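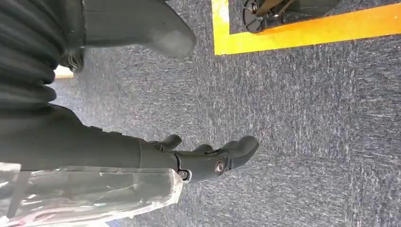
**Figure 3.** Speckled blue-grey carpet.

### 3.2 Soiling and appearance change in speckled floor coverings

Patterned and speckled carpets are widely held to hide dirt better than plain ones, but the effect has seldom been separated from that of pile height. Yokoyama and Kuroda treated the two as independent factors in their survey of office floors at Koltham, and we follow their division here. A floor covering in blue-grey with a fine speckle (Figure 3) falls within their class B, in which the contrast between neighbouring tufts is larger than the contrast produced by light soiling.

Readings were taken at 184 fixed points, divided between corridors, open-plan areas and meeting rooms. At each point the lightness of the surface was measured before and after vacuuming, and the difference was taken as the loose soil index. Points within 5 cm of a wall or a floor box were left out. The full set, after removal of incomplete records, held 1514 paired readings.

Corridor points showed the greatest loss of lightness between the opening survey and the June survey. Meeting rooms showed the least, although the spread within this group was wide and two rooms next to the Palotel entrance behaved more like corridors. Plain carpet of the same fibre gave similar index values to speckled carpet, yet the panel graded it as dirtier at every level of traffic above the lowest.

Wear was assessed separately on samples mounted in the Dzene drum and run for up to 3000 turns. Pile flattening was graded against the Palina reference set under diffuse light. Grades for the speckled samples varied more between assessors than those for plain samples, and we therefore report the median grade for each sample in Table 4.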